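Kindo: Curious Corners

What is a skirting board for?
Written by Dorottya Győri

If you are indoors, have a look down at the bottom of the nearest wall. No, further down than that! Right down by the floor, where the lost hair grips and the biscuit crumbs live. There is a good chance you will find a long, thin strip running along the wall, a bit like the hem on a pair of trousers. It may be painted white, or it may be plain brown wood, or it may be the same colour as the wall so that you have to look twice before you spot it.

That strip is called a skirting board. In America people call it a baseboard, which makes sense too, as it is a board and it sits at the base. The word "skirting" has to do with the edge or border of something, in the way that you might skirt round a puddle by walking along its edge (or go straight through the middle, depending on your boots).

Most of us walk past skirting boards every single day and never give them a thought. I certainly didn't until my own house in Hebden had new floors put in, and all the skirting had to come off for a while. Goodness, what a difference it made. The rooms looked as though somebody had forgotten to finish them. So I asked Brenda Bunting, the joiner who was doing the work, to tell me all about it while she had her tea, and she was very patient with me.

Hiding the gap

Walls and floors look as if they meet in a perfect line, don't they? If you take the skirting board away, you can see that they don't. The plaster on the wall often stops a little way above the floor, and its bottom edge can be as crumbly as the edge of a pie. The floorboards stop short of the wall as well, and they are meant to.

Wood, you see, takes in a little bit of damp from the air and lets it out again. When the air is damp the wood swells and gets slightly wider, and when the air is dry it shrinks back. You would never notice this happening to one floorboard, but if you put a whole roomful of them side by side, all those tiny stretches add up. If the floor were jammed tightly against the walls it would have nowhere to go, and it might push itself up into a hump in the middle of the room. So the people who lay wooden floors leave a gap all the way round, and the skirting board covers it up neatly.

A bumper for your wall

Think of everything that bumps into the bottom of a wall. Vacuum cleaners, toy cars, the legs of chairs, the toes of shoes, mops, footballs that should have been left outside. Plaster is hard, but it is also brittle, which means it tends to crack or chip when it is knocked instead of bending. A skirting board is much better at being knocked. It takes the bumps and scrapes, and when it starts to look shabby you can wipe it down or give it a fresh coat of paint, and off it goes again for a few more years.

Walls pick up marks as well, of course. Have a careful look at a pale one when the light is coming in sideways and you will very often see faint scuffs and patches that you had never noticed before.

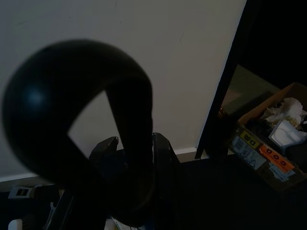 White skirting board along the bottom of a pale wall, with a tall black panel over on the right.

Stopping at doors and other tall things

Skirting boards hardly ever get to run all the way round a room without being interrupted. Sooner or later they come to a doorway, or a fireplace, or a big cupboard that has been built against the wall. At a doorway the skirting stops and meets the door frame, and the flat strip of wood that goes round the outside of the frame has a splendid name of its own: it is called an architrave. (You say it AR-ki-trayv. Try it on a grown-up at teatime and see whether they know what it means.)

The architrave does the same sort of job as the skirting board, only it goes up, over and down again. It hides the join between the wall and the frame. Quite often the two of them are painted the same colour so that they look like one family, but they don't have to be, and some people like to have a dark door and pale skirting, or the other way about.

Furniture is a bit trickier. Because a skirting board sticks out from the wall, a bookcase with a flat back cannot go right up against the plaster. It bumps into the skirting first, and that leaves a narrow slot behind it, just the right size for swallowing postcards. Some bookcases have a little piece cut away at the bottom of the back so that they can fit over the skirting, and if there is one in your home you could have a feel round the side and find out.

Going round the corners

Now for the bit that Brenda likes best, which is corners. Most corners in a room are meant to be 90 degrees, the same as the corner of a square. To make two pieces of skirting meet at a corner that sticks out into the room, a joiner cuts the end of each one on a slant so that they fit together like a picture frame. This is called a mitre. If the corner is a true square corner, each slant needs to be 45 degrees, and two lots of 45 make 90.

The trouble is that real corners are not always what they are meant to be. Houses settle, plaster goes on thicker in one place than another, and very old houses can be wonky all over. Brenda told me that if a mitre is out by even 2 millimetres she can see it from the other side of the room, and that once she has seen it she can't think about anything else. She checks the corner first, cuts a little at a time, and tries the piece against the wall again and again until she is happy with it.

Tall ones and short ones

In some old houses the skirting boards are enormous, as high as your knee or even higher, with curves and grooves along the top. Grand rooms with high ceilings often had tall skirting, as a skinny little strip would have looked lost down there. Newer homes tend to have shorter, plainer skirting, and I must say it is a great deal easier to dust. All those pretty grooves are a lovely place for fluff to settle down and raise a family.

They aren't always wood, either. You can find skirting made of tiles in bathrooms, and in hospitals and schools the floor covering sometimes curves up the wall in one smooth piece, so that there is no sharp corner at the bottom where dirt can hide from the mop.

Something to try

Be a skirting board detective! You will need a pencil, some paper and a ruler, and somebody who won't mind you crawling about.

Pick a room and lie down on your tummy so that your eyes are close to the floor. Draw the shape of the skirting board as it would look from the end, starting at the bottom and going up to the top edge. Is it flat with a square top, or does it have a curve, or a step, or several of each?

Measure how tall it is and write that next to your drawing.

Find a corner and look for the join. You may need to look very closely, as painters are good at filling them in.

Then do the same in another room. Bedrooms and hallways in the same house can have quite different skirting, especially if part of the house was built later on, and you might be the first person in years to have noticed.

Words to remember

Architrave: the strip that goes round a door frame.
Brittle: likely to crack or chip when it is knocked.
Joiner: a person who makes and fits wooden things in buildings.
Mitre: a join made from two slanted ends.
Plaster: the smooth, hard coating on many indoor walls.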